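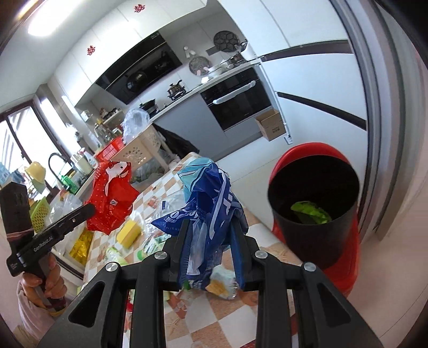 Home | Files | Issues (3) | Changelog

# skalora-marks

Tamara Ciobanu — updated August

Maker's marks and hallmarks off secondhand silver jewelry, typed up from sale listings. 3,388 rows, one CSV. Started as my own lookup sheet for pendants and brooches, got out of hand.

## Whats in it

- `marks.csv` — the main table
- `shops.csv` — 81 sellers, short codes only
- `unsure.csv` — 220 rows I couldn't settle. Worn stamps mostly. Help welcome

## Columns

- `mark` — as stamped, caps kept. Slash = line break
- `fineness` — 925, 950, 800, or blank. Blank means the listing didn't say, NOT that it's plate
- `form` — pendant, ring, cuff, chain, pin, other
- `width_mm` — widest point, bail not included
- `wear` — seller's own words, trimmed. "Nice patina" and "needs polish" can be the same thing, careful
- `seller` — code, see shops.csv

## Known problems

Inches to mm rounded twice in the early rows. Will fix.
Ring sizes are US only, the rest got dropped.
Seller codes SKELA and CHOO got swapped in the old version — redownload if you have it.
Duplicates when a piece was relisted. Rosalinda Cabrera is working thru those, brooches done, cuffs next.

## Don't

Don't use for appraisals. No prices in here and there won't be. Stamps get faked, nothing was acid tested.

## Loading

Plain UTF-8, comma separated. Atonex import chokes on the quotes in `wear` — drop that column first.

Corrections: open an issue, give the row number.

Shares 3 | Comments 0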